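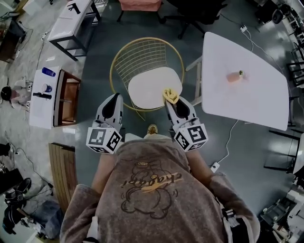
Wiping down a chair with a pair of handheld grippers and a yellow cloth. Picture: Beltwood

Can a machine wipe a chair yet? Beltwood publishes its first chores report

Beltwood has today released its first report on how well machines cope with everyday jobs around the house and on the shop floor, and the short answer is: better than we expected on some, and nowhere near on others!

The report covers 1218 attempts at ordinary chores, from wiping seats and tables to folding tea towels, stacking cups and putting stock back on a low shelf. Before a machine tried any of them, people did the same jobs using handheld grippers, and the machines learned from those recordings. There are 3447 recordings in all, made at our Jomunstead workshop and at Prolstead, the homeware shop that let us in after closing time.

"I love the cloth jobs," said Leonor Torres, who led the work. "A cloth never lies the same way twice. You pick it up by a corner, it bunches up, and you have to decide whether to start again or carry on with what you've got. People sort that out without thinking. Watching a machine begin to do it is a real thrill, even when it then misses half the seat."

Flat, open surfaces went well. Of the 222 attempts at wiping a plain tabletop, most were finished without a person stepping in. Chairs were much harder. Thin bars and loose cushions gave the machines trouble, and a cushion that slides when you push on it is still enough to spoil a run. Folding came somewhere in between -- fine with small towels, poor with anything that has sleeves.

On the shop floor the picture is mixed too. Putting boxes back on a shelf is close to being useful. Tidying a display that customers have been through is not, and staff at Prolstead were quicker every time.

"People ask me when they can have one at home," said Mwanahawa Kariuki, who ran the shop trials. "I tell them I'd trust it with my kitchen table now, if I was in the room. I wouldn't leave it alone with the glasses. But a year ago I wouldn't have said yes to the table, so I'm very happy with where we are."

The next round starts in October and will add washing-up, bed making and sweeping under furniture. Olivares, which runs holiday flats, has offered two of them for the trials -- beds included.

The report is free to read, and the failed attempts are written up alongside the good ones. Printed copies are limited to 1000 and can be collected from the Jomunstead workshop front desk between 9am and 4pm.

Notes to editors
Beltwood studies how machines handle everyday objects in homes and shops.
Leonor Torres and Mwanahawa Kariuki are both available for interview. Please ask for the Beltwood press desk.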